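Asunto: Re: [papeleo-casa] Fundas con cremallera, ¿sí o no?

Hola a todas: 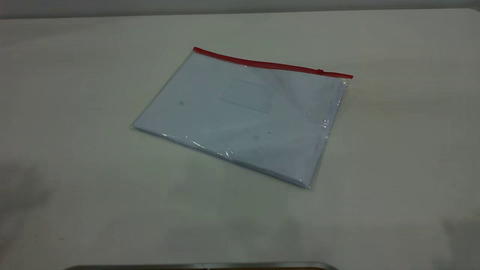 La funda de la cremallera roja, con los papeles dentro.

Perdonad que tarde en contestar, que he tenido la mesa tomada por los papeles desde principios de enero y hasta anoche no la despejé del todo. Copio el mensaje de Tia para que se siga el hilo, porque creo que a la mitad os llegó cortado:

> Tia Birkett escribió:
>
> Buenas. Estoy pasando todo lo de casa (garantías, contratos, lo del
> seguro, lo del piso) de carpetas de anillas a otra cosa, porque las
> anillas se me abren y acabo con medio archivo por el suelo. ¿Alguien
> usa bolsas transparentes de cremallera? Mis dudas:
>
> ¿Se doblan las esquinas del papel?
> ¿Aguanta la cremallera si la abres mucho?
> ¿Las guardáis de pie o tumbadas?
>
> Y si alguien sabe cuántas necesito para 323 hojas, le invito a un café.
>
> Tia

Pues mira, Tia, yo me pasé a las bolsas hace dos inviernos y no vuelvo a las anillas ni loca. Te cuento por orden, más o menos.

Lo de las esquinas depende de la talla. Las mías son un pelín más grandes que el folio, o sea que el taco entra casi justo y le queda solo un margen estrechito alrededor. Si compras la talla siguiente, el papel baila y ahí sí que se te doblan las puntas (me pasó con las primeras, que eran enormes, y las acabé usando para los patrones de costura). Un truco tonto: cuadra bien el montón dándole unos golpecitos contra la mesa antes de meterlo y cierra con la bolsa tumbada, nunca en el aire.

Cremallera: a mí se me han roto 2 en todo este tiempo, y las dos por bruta, por querer cerrarlas con demasiado papel. El carrito se sale por la punta y luego no hay quien lo vuelva a meter. Si notas que tienes que tirar, saca hojas y haz otra bolsa.

El plástico se arruga, eso te lo digo ya, sobre todo por abajo. A mí me da igual, pero Chelsea Wainwright las odia justo por eso y porque con la lámpara encima brillan y no se lee nada sin sacar el papel. En eso tiene razón. Yo la primera hoja la pongo casi en blanco, a modo de portada, y el contenido lo apunto en un índice aparte, en una libreta. Chelsea, ya sé que tú sigues con tus sobres marrones, ¡cada loca con su tema!

De pie o tumbadas: de pie en una caja, con la cremallera hacia arriba, y que no vayan muy apretadas. Tumbadas también vale si no apilas muchas, pero para sacar la de abajo hay que mover todas las demás y al final acabas dejándolas por la mesa.

Los colores los uso así: rojo para lo que tengo que mirar pronto, azul para la casa, verde para médicos. Se me acabaron las azules y hay cosas de la casa en verde, así que no me toméis como modelo de nada.

Y las cuentas, que quiero ese café. Yo no paso de treinta hojas por bolsa, con lo cual 323 te salen a once, pero compra 12, que siempre aparece algo en el fondo de un cajón. Las mías son de Zallport, las venden en la papelería de la calle de atrás. Las de Skilitden que probé antes tenían el plástico más gordo y pesaban lo suyo, no me gustaron tanto.

Una pregunta yo también: ¿qué hacéis con los tiques de papel térmico? Tengo unos cuantos que ya casi no se leen y no sé si fotocopiarlos o tirarlos directamente.

Un abrazo y suerte con las anillas, Tia.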